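Household Tasks Program: Progress Report to the Flerneck Fund
Submitted by Eylül Yüksel, Program Lead, Purnley Laboratory
15th September

Summary

The Fund asked the Laboratory to establish whether a two-armed machine of moderate cost can carry out ordinary kitchen and shop-floor chores to a standard that a household or small business would accept. Work in the present period concerned the kitchen. The machine can now complete several short chores without assistance on most attempts. It cannot yet be left alone with them, and we do not expect that to change within the current grant.

Work completed

Testing moved from single actions, such as lifting a lid or placing a cup, to complete chores with a start and an end. A chore is counted as complete only if every item finishes where it should, nothing is dropped, and no person touches the table. Under this rule the steamed bun chore was attempted 148 times. The machine completed it without help on 117 attempts. The other 31 required a member of staff to step in.

The chore was chosen at the suggestion of our partner, Kocabaş, which operates small canteens and wished to know whether loading and unloading a steamer could be taken off the hands of morning staff. It is a modest job for a person. For the machine it combines a soft item that must not be squeezed, a lid that must be put down safely, and a round pot with a raised rim that the arm has to clear. 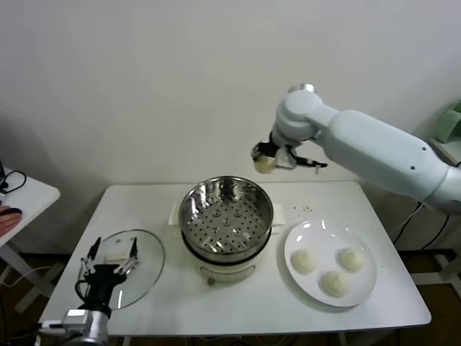 Buns have proved easier to handle than we forecast in the original proposal. Grip force was reduced twice during the period, and marks left by the fingers are now slight enough that Kocabaş staff accepted the buns for serving. Placement is less reliable. When several buns go into the same tray, the last one is sometimes set down against its neighbor and tips over. The machine does not always recognize that this has happened and may go on to the lid.

Glass remains the main difficulty. A clear lid on a pale surface gives the cameras little to work with, and 19 of the 31 interventions involved the lid in some way. In most of these the fingers closed beside the handle and the machine made repeated attempts until stopped. A colored handle would remove much of the problem, but the Laboratory has held to standard kitchenware, as agreed with the Fund, so that results reflect what is found in an ordinary home.

Shop-floor work

The shelf restocking trial at Cillov was limited to boxed goods. The machine placed 300 boxes over the course of the trial, and store staff judged the finished shelves acceptable. Speed was not acceptable. An experienced employee restocked the same shelf in less than a quarter of the time, and the store manager noted that an aisle cannot be closed to customers for that long. Bagged and loose goods were not attempted and are deferred to the next period.

Assessment

On present evidence, the machine is able to do a chore it has practiced, in a place that has been set up for it, with a person within reach. Performance falls when the table is moved, when the lighting changes, or when an unfamiliar pot is used. We have not tested the chore with the steamer hot, and no statement in this report should be read as applying to hot equipment or to work near children or the public.

The Laboratory also wishes to record that setup time is not included in the figures above. Laying out the table between attempts is still done by hand. If a household had to do the same, the saving in labor would be small.

Budget and staffing

Spending is within the approved budget. An amount of 2,000 dollars was moved from travel to spare parts to cover replacement finger pads, which wear faster than the supplier's guidance had indicated. One technician post remains vacant, and interviews are under way.

Plan for the next period

Work on clear and shiny objects will take priority, including a check after each grasp to confirm that the item has been picked up. The bun chore will be repeated with three pots the machine has not handled before. A supervised trial with a hot steamer will begin only after the revised safety review has been approved by the Fund and by Kocabaş. The draft review will be sent under separate cover before the end of September, and we would be grateful for the Fund's comments on the proposed limits for staff distance from the arms.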